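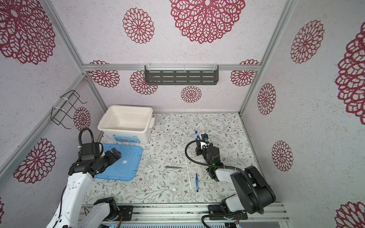
How many examples does a robot need before it can learn a task?

The number depends on how much the task varies from one attempt to the next. A gripper that always picks the same part from the same fixture can be trained on a few dozen demonstrations. A pair of arms that has to handle several different objects, lying wherever they happen to be, may need 1000 or more, and the quality of each one matters as much as the total.

Chapter 6
Collecting Demonstrations

Chapter 5 treated the training set as something already on disk. We loaded it, divided it, and fitted a policy to it. This chapter goes back a step and asks where the recordings come from. It covers the choice of task, the layout of the workspace, the duties of the operator, and the records that have to be kept while the work is going on.

Most of the chapter follows one case, the Vester packing set, recorded at the Jandcombe teaching laboratory. The task is to put away a student chemistry kit using two arms. Small items lie on a mat along with an open storage box and its lid. The operator guides both arms until the items are in the box and the lid is on. Each full attempt, from the first movement to the last, is called an episode.

The kit was chosen because its parts are awkward in different ways. Metal tweezers are thin and lie flat, so the fingers must come down very close to the mat to get hold of them. A tube with a cap can roll. Clear plastic is hard for a camera to separate from whatever is under it, and on a patterned mat it is harder still. The lid is wide and light, with a raised rim, and it has to be gripped somewhere along that rim before it can be lifted.

After reading this chapter you should be able to:

write a task statement that two operators would follow in the same way
explain what a fixed camera and a wrist camera each contribute
decide whether an episode should be kept, marked, or thrown out
fill in an episode log that a stranger could use

You will need the notation for observations and actions from Section 5.2. No new mathematics is introduced until Section 6.6.

6.1 What One Episode Contains

An episode is a set of streams recorded against a common clock. The Vester set stores joint positions for both arms, the opening of each gripper, the commands sent by the operator, and video from several cameras. A short text instruction is attached to the whole episode.

The cameras do different jobs. A fixed camera beside or above the workspace shows where everything is, including objects that neither arm is near. It is the better view for planning the next reach. Its weakness is detail: a gripper often hides the very thing it is about to touch, and a small clear dish may be only a few pixels of reflection.

A wrist camera moves with the gripper and looks along the fingers. It gives a close view of contact, such as a fingertip meeting the edge of a lid, but very little of the rest of the mat. Glare is common at this range, and a large object can fill half the view. Students new to wrist video often find it confusing. Play it beside the fixed view and it becomes much easier to follow.

Neither kind of view replaces the other. If one stream is missing, mark the episode and keep it out of the training set until someone has decided what to do with it.

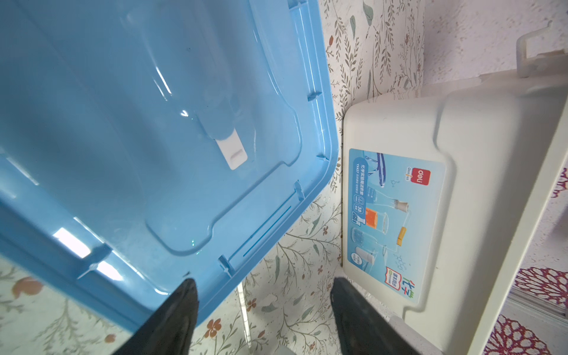 6.2 Writing the Task Statement

A task statement says what must be true at the end of an episode and what the operator is free to choose. The first Vester statement was a single line: "Pack the kit." It caused trouble within a day. One operator moved the box to the center of the mat before starting. Another left it at the back and carried each item over. Both had followed the instruction, and a policy trained on the mixture stalled with its gripper halfway to the box.

The revised statement fixed three points. The box stays where it is placed at reset. Items go in before the lid goes on. Either arm may pick up any item it can reach without crossing the other arm. The order of the items was left open on purpose, as some variation is useful — a policy that has only ever seen tweezers packed first may fail when they are missing.

Starting positions need a rule as well. People asked to scatter objects "at random" tend to repeat themselves, and they leave wide gaps between things. The laboratory used printed cards, drawn from a shuffled deck, with a rough placement for each item. The cards included some crowded layouts in which items lay close together near the middle of the mat.
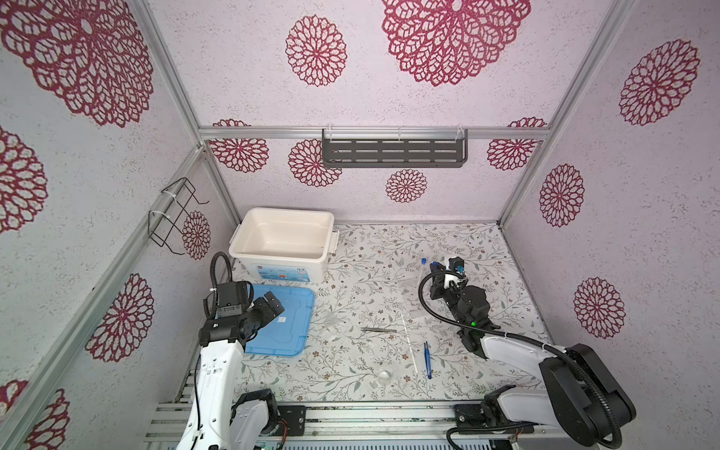
6.3 Operators and Practice

Operating two arms at once is a skill, and the early attempts of a new operator should not go into the training set. At Jandcombe each operator recorded practice episodes until the supervisor was satisfied that the motions were steady. Practice recordings were saved in a separate folder.

Mistakes after that point are treated case by case. A missed grasp followed by a clean second try is worth keeping, for it shows the policy how to recover. A long pause while the operator talks to someone is of no use and should be trimmed or dropped. An episode in which a person reaches into the workspace is rejected.

In the August session, operators recorded 92 episodes and kept 87. The five rejected episodes were logged with a reason and stored. Do not delete rejected episodes. They are needed later, when you want to know how often a fault occurred or whether it belonged to one arm.

Figure 6.1 shows the workspace with some of the tools inside the box and the lid still on the mat. Look at the two grippers and consider what each might do next. More than one choice is reasonable, and Section 6.5 returns to this problem.

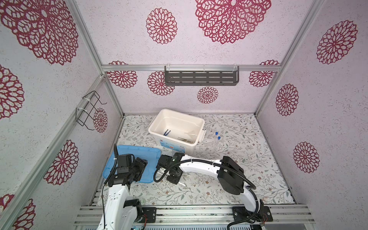 Figure 6.1 Two-arm packing workspace. Tweezers are in the box; two capped tubes and the lid are outside it.

6.4 The Episode Log

Every episode gets one line in the log, written before the next reset begins. The line holds the episode number, the operator code, the layout card, the result, and a remarks field. Leave the remarks field blank if there is nothing to say. Use the words "kept," "marked," or "rejected" for the result and no others, so that the log can be searched without guessing at spelling.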